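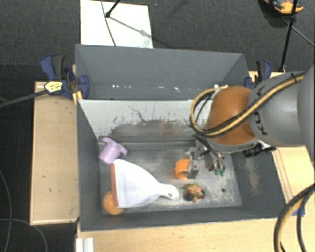

Thilini wrote back that the slowdown is the disk and nothing else, that I should stop blaming the antivirus and run the full surface check overnight. Maybe. She said the same in July when it was the browser freezing, and that went away after I took Perkura off the startup list.

2020-10-02. Ran the check anyway. It finished with no bad sectors, 22 "advisories" and no word on what an advisory is. The help page sends you to a forum thread where the last reply says to reinstall. Reinstall what, it doesn't say.

Full scan in safe mode after lunch. Found 411 items, nearly all tracking cookies, and then offered me the paid version in a red box. I have trouble trusting a program that counts cookies as threats and sells the cure on the same screen. Quarantined two things I didn't know, both left over from the old Betora printer software.

Boot time before: 90 seconds. After: the same, give or take a blink. Kenji swears by clearing the temp folder – I cleared it, no change, and lost my saved logins for Ridgeway as well.

Tomorrow I'll turn off the updater service and time it again with the network cable out. If Thilini is right about the disk I'll tell her so. Copied the photos and the tax folder to the spare drive first.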